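Drivstead workshop: kitting out for the year

We've been saving since February and the shopping list is finally settled! Kenneth Haldane went through it line by line, and I'm delighted with where we've ended up. A few notes for anyone planning something similar.

The budget
Hand-held grippers come in pairs, so we priced for 2 people working at once, plus spare jaws. Ccori quoted us £326 for the spares, carriage included. Cables were another £64 (buy longer than you think you need!).

On the table
A gripper in each hand, and one black jaw reaching over the rim of the clear box. The white sheet and the light wooden border make a lovely plain work area.

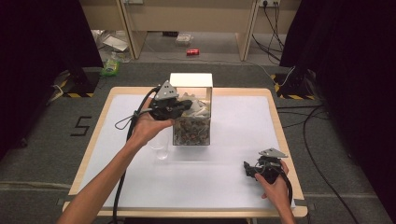

Still to buy
A third table, if Clonddale can match the size of the ones we have, and 3 more clear boxes with lids. Can't wait to get those in!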